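Moving the blog, mostly done

August 8, 2020

I finished moving the old posts over last night. There were 437 of them, going back to when I still lived in Anddale, and I read every one before deciding whether to keep it. I kept most. The ones I dropped were link posts where the link was dead and I had added one line of my own.

The old host was Sornley. They announced in January that they were closing the free plan, and I put off doing anything until the second reminder. Their export gives you one large file with the text in it and leaves the comments out. Thomas Villa wrote a small script that pulled the comments from the live pages, 1,269 of them, and matched each one to its post by date. It got two wrong and I fixed those by hand.

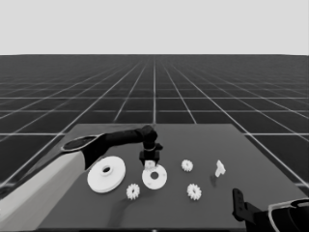

Categories were the slow part. I had made a new one every time I felt like it, so there was "Books," "Reading" and "Books read," and a post could be in any of them. I folded all of that into one. The garden posts stay separate – Liudmyla Stasiv tells me she still uses the one on tomatoes every spring, so that address had to keep working. It does.

I also fixed spelling where I noticed it. I left the opinions alone, including the long one about the Suklow bypass that I no longer agree with. Niall Lamont argued with me under that post for most of a week and his side reads better now. 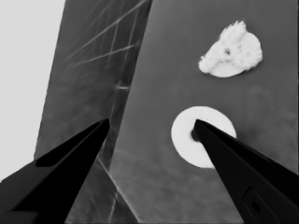

Still to do: the search box finds nothing older than last year, and the archive page takes too long to load on a phone. Beril Soylu suggested splitting it by year, so I'll try that first. If you subscribed by email at the old address you need to sign up again with the form in the sidebar. The feed should carry on as before – if it doesn't, leave a comment.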